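Akbridge Hand Gripper Kit, Version 4 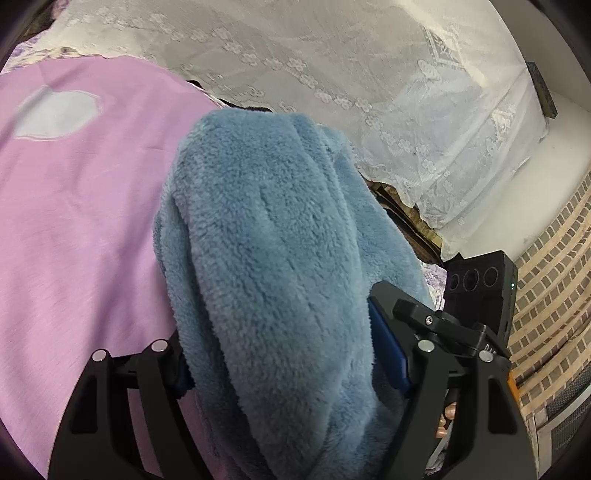 Version 4 holding a fold of blue plush, blue grip pads on the inside of the jaws.

I build these in the workshop I share on Ulico Street, one batch at a time, and version 4 is the first one I like enough to put up for sale! You hold it in your hand and squeeze, and the two jaws close the way they would on the end of a robot arm. If you have an arm at home already, the same jaws bolt onto it with the Datell adapter plate (sold separately, sorry, it's a pain to machine).

I do most of my fiddling with cloth. Blocks are easy, and you stop learning anything from them pretty fast. Plush, thin tablecloths, old pillowcases, that's where you find out if your pads are any good. The version 3 pads were too stiff for me and kept letting thin stuff slide out, so I went softer and made them longer. They're a wear part. I swap mine after 2000 squeezes or so I tell myself, and then I forget and run them another month.

What you get in the box: both jaws with the joint pins already fitted, one pair of blue pads on the jaws and a spare pair in a bag, the handle, and a hex key that fits every screw on the thing. The camera mount comes too, but you bring your own camera.

Putting it together takes me 13 minutes and took my first buyer a whole evening, so plan for something in between. Go easy on the small screws in the finger brackets. They go into plastic, and I've stripped plenty of them myself (the Dimaculangan thread inserts fix that if you do it too, and I keep a few bags on the shelf).

Black only for now. I might try a gray batch in July if the printer behaves.

Spare pads, pins and brackets are on the parts page, and I'll answer email most evenings after 8.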